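5.3 Drying small flat items

This section applies to the Pletari 265 condenser dryer with software version 9 or later. For earlier versions, the Small Load program is listed in the program table as Mixed Short and has no anti-tangle setting.

Before you start

Small flat items include dish towels, napkins, pillowcases, and hand towels. Wash and spin them before loading. Items that are dripping will extend the program and may fill the water container before the program ends.

CAUTION: Do not dry cloths that have been used with cooking oil, solvent, or floor wax, even after washing. Residue can ignite inside the drum.

Note: The moisture sensor needs contact with the load to give a correct reading. A load of one or two thin items may be reported as dry too early. Use Timed Dry for such loads.

Loading and starting

1. Open the door and remove the lint filter. Clear both halves of the filter and refit it until it clicks.
2. Empty the water container and push it fully back into its slot.
3. Shake out each item and place it in the drum separately. Turn pillowcases inside out and close any buttons.
4. Close the door. The door symbol on the display goes out.
5. Turn the selector to Small Load.
6. Press Dryness until the required level is shown. Use Iron Dry for linen and Cupboard Dry for cotton.
7. Press and hold Start for two seconds.

If the display shows E-26, the water container is not seated. Remove it, check that the seal is not folded over, and repeat step 2.

Unloading

1. Wait for the cool-down phase to end. The drum light comes on when the door can be opened.
2. Remove all items and check the door seal for small pieces that have lodged there.
3. Lay each item on a flat surface, smooth it by hand, and fold it while it is still slightly warm.
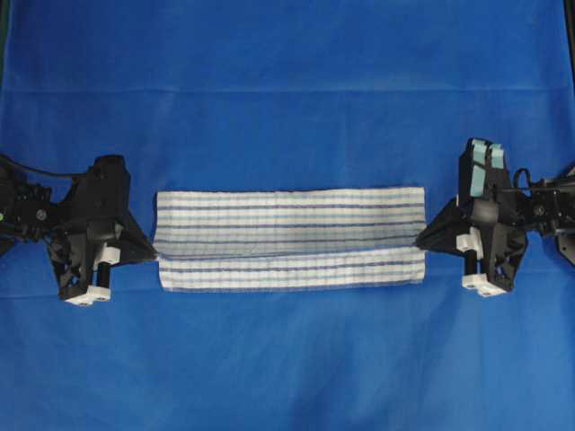
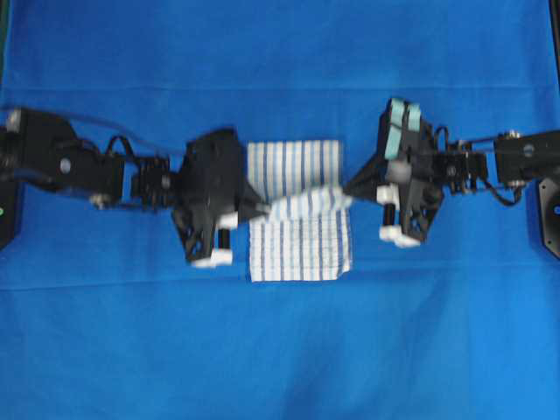
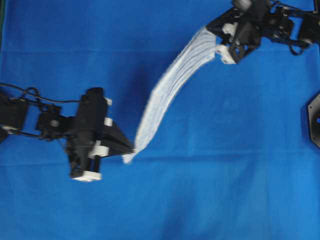
Light-colored cloth against a blue work surface. First picture: a striped dish towel.

Anti-tangle setting

The drum reverses direction at set intervals to keep long items from winding together. The interval is adjustable.

1. With the dryer on and no program running, press Options until Reverse is shown.
2. Select Short, Standard, or Long. Short gives the least tangling but lengthens the program.
3. Press Options again to save.

The setting is kept when the dryer is switched off. It is lost if the mains supply is disconnected — set it again after moving the appliance.

Care after each use

1. Clean the lint filter.
2. Empty the water container. The water is not suitable for drinking or for use with food.
3. Wipe the sensor strips inside the door opening with a damp cloth. Fabric softener leaves a film that causes short readings.
4. Leave the door ajar until the drum has aired.

CAUTION: Do not use scouring powder or a metal scraper on the sensor strips.

Replacement lint filters are ordered under part number 1852, and the water container seal under 2683. Cleaning of the condenser unit is covered in section 7.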